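Plandia student build: bimanual candlestick task, episode length

tresex_69
Joined June
We have 2,337 episodes logged for the stand-the-candlesticks task. Policy is fine on gold, poor on black. I'd cut the black ones from the scoring.

vurnero
Disagree. Black fingers on a black stem is a lighting problem. Fix the exposure before you touch the rules.

tresex_69
Exposure was locked at the start of term. Changing it invalidates the earlier data.

delić_lab
Only if you mix the sets. Record 35 new episodes at the new setting and evaluate separately. Also randomise which colour goes first, your operators favour one.

vurnero
Agreed on the order. I still wouldn't drop a colour.

tresex_69
Fine, black stays in. Layout I'm starting from is attached, tell me if the spacing is too generous.

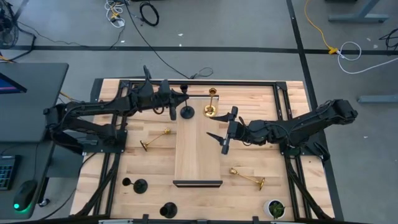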